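Wir suchen Verstärkung: Testbegleitung und Fehlersuche an zweiarmigen Faltstationen (m/w/d), Teilzeit

Funham entwickelt Anlagen, die Textilien greifen, glattziehen und ablegen. Unsere Station Flutia arbeitet mit zwei Armen in einer weißen Kabine und kommt mit Handtüchern und hellen Hemden inzwischen ordentlich zurecht. Mit schwarzem Stoff leider nicht immer, und davon handelt diese Ausschreibung.

Im November hat ein Arm bei einem Dauerlauf weitergezogen, obwohl der andere den Stoff längst hätte freigeben müssen. Die Kraftbegrenzung griff zu spät, ein Greifer wurde verbogen und ein Kabel aus der Steckverbindung gerissen. Verletzt wurde niemand, die Kabine war geschlossen. Trotzdem hat uns der Vorfall ordentlich beschäftigt, und wir möchten jetzt jemanden im Team haben, der solchen Dingen mit Ruhe und Neugier nachgeht.
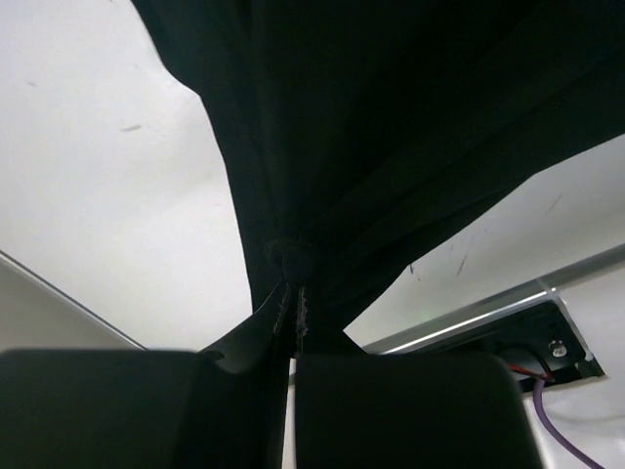 Muss ich programmieren können?
Einfache Skripte lesen und kleine Änderungen daran vornehmen reicht völlig aus, alles Weitere zeigen wir Ihnen in der Einarbeitung.

Ihre Arbeit sähe ungefähr so aus: Sie legen Stoffe ein, starten die Läufe, schauen zu und schreiben auf, was schiefgeht. Das klingt schlichter, als es ist! Ein verlorener Zipfel ist schnell notiert, aber ob zuerst der Griff nachgab oder die Kamera die Kante falsch gesehen hat, das muss man sich oft aus den Aufzeichnungen zusammensuchen – und genau daran haben wir selbst große Freude. 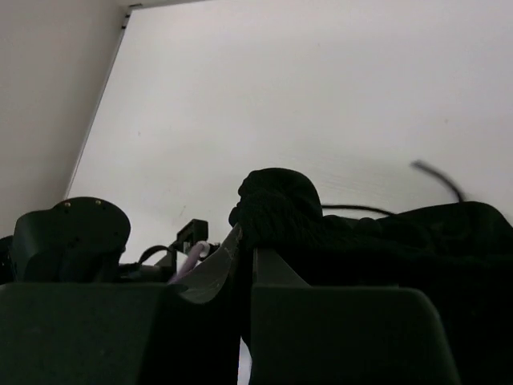
Letzte Änderung dieser Seite: 7. März 2018

Seit dem Vorfall haben wir mehr als 300 Läufe mit dunklen Textilien wiederholt, und in 12 davon kam die Freigabe erneut verspätet. Die Auswertung läuft über unser Protokollprogramm Anari, in dem jeder Abbruch einen Eintrag mit Kraftverlauf und Kamerabildern bekommt. Sie würden diese Einträge prüfen, ergänzen und einmal in der Woche mit der Entwicklung durchsprechen (bei Kaffee, der bei uns wirklich gut ist).
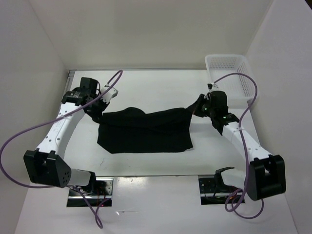 Dazu gehört auch, einen Lauf anzuhalten, wenn Ihnen etwas nicht geheuer ist. Dafür muss sich bei uns keiner rechtfertigen, auch nicht kurz vor einer Vorführung. In die Kabine wird erst gegriffen, wenn beide Arme stromlos sind, und daran halten wir uns alle. 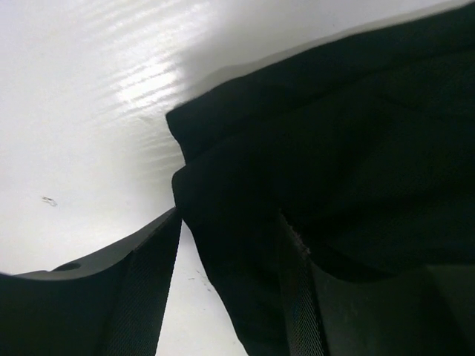 Mitbringen sollten Sie Geduld, ein gutes Auge und eine technische Ausbildung oder vergleichbare Erfahrung, gern auch aus der Schneiderei oder der Wäschereitechnik. Wer weiß, wie sich ein Stoff unter Zug verhält, hat uns einiges voraus. Zu den täglichen Handgriffen zählt die Sichtprüfung der Greifbacken: Zwischen den schräg gerippten Belägen und dem Gewebe zeigen sich gern ein paar ausgefranste Fasern, und wir möchten gern wissen, ob sie beim Loslassen eine Rolle spielen. Auch kleine Fussel auf der glänzenden weißen Fläche gehören ins Protokoll.

Wir bieten eine Stelle mit flexiblen Tagen, eine gründliche Sicherheitsunterweisung und ein kleines, freundliches Team am Standort Ansari. Das Gehalt beträgt 2000 Euro brutto im Monat, eine Verlängerung nach dem ersten Jahr ist ausdrücklich gewünscht.

Bitte schicken Sie uns einen Lebenslauf und ein paar Zeilen über einen Fehler, den Sie einmal gefunden haben, egal an welchem Gerät. Wir lesen alles und melden uns bei allen zurück.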